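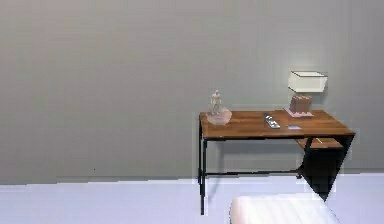 Ticket 270: Member certificates printing with wrong chapter name
Queue: Membership records
Opened by: Benito Montoya, chapter registrar, Brutby
Opened: October 19, 2023
Priority: Normal
Status: Resolved

Problem as reported
Certificates for the Brutby chapter of our lineage society are coming out with "Lozano Chapter" under the member's name. The ancestor's name and national number are correct. I ran a batch of 48 for the awards dinner and every one has the same fault. The preview in Hivason shows the right chapter. I've cleared the browser cache and tried a second computer.

Support, first reply
Please send the export file and one of the PDFs. Also let us know whether any of these members transferred from Lozano when the two rolls were merged in March.

Benito Montoya
Files attached. Some transferred, but most have always been Brutby. My own test certificate is wrong as well and I was never at Lozano.

Support
Thanks. The export is fine. Column F has Brutby for all rows. The PDF was made with template 2, which was set up for the Lozano centenary and has the chapter name typed in as fixed text. The preview uses the default template, so it doesn't show the error.

Steps to fix:
Go to Documents, then Templates.
Set the Brutby default to "Award, general".
Open the template and check that the chapter line reads {chapter_name}.
Print one record before running the batch.

Benito Montoya
Changed the default. The chapter is right now but the colour guard citation has dropped to a second page.

Support
The bottom margin on that template is too deep. We've reduced it on your account. Please reload and try member 107, who has the longest citation in the batch.

Benito Montoya
107 fits on one page. Full batch printed and checked against the roll. The registrar's signature line is a little lower than it was but I can live with that.

Support
Template 2 has been renamed "Lozano centenary, do not use" and hidden from other chapters. Sestard, who host the print service, made no changes at their end. Closing.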